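3.2 Data Collection in the Student Course

Demonstrations were recorded by students enrolled in the second-year manipulation course as part of their graded project work. The class was divided into 14 teams, and each team was assigned one pick-and-place task from the Poltia task list. Recording started in January, after a short training period during which no data were kept. Amber De Graaf supervised the sessions and approved each team's task definition before recording began.

Every team used the same two-finger gripper and the same wrist camera mount, so differences between teams come mainly from operator behavior and object placement. Teams were free to choose the start pose of the arm within the limits set by the Ukex controller. Operators worked in pairs: one drove the arm and the other started and stopped the log. Roles were switched after each block of 60 episodes. An episode was discarded if the operator released the enable switch or if the log showed a gap in the joint data. 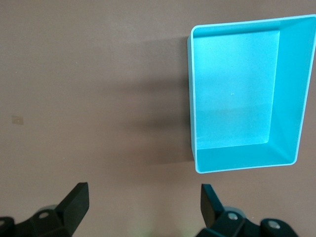 Figure 2. Wrist camera view with both gripper fingers and the empty target bin. The bin extends past the right side of the image.

After filtering, the student set contained 3,243 episodes. Labels for success and failure were entered by the operators at the end of each episode and then checked by a member of a different team. Disagreements were settled by Teun De Haan, who had access to the full joint log but did not know which team had made the recording. We kept failed episodes in the set and marked them as such — they are used in Section 4 to train the grasp classifier, but not the policy.

Two properties of the student data affect the later experiments. First, approach speed varies more between operators than in the Caron set, which was recorded by trained staff. We resampled all trajectories to a fixed rate and made no further attempt to correct for speed. Second, several teams changed their placement strategy partway through the course. The early strategy was to lower the object until it touched the bin floor; the later one was to release it from just above the rim. Both are valid under the task definition, and the policy is therefore trained on a mixture of the two. Section 4.3 reports results with the strategies pooled and with each one held out in turn. The split files follow the Destusska format and list the team number for every episode.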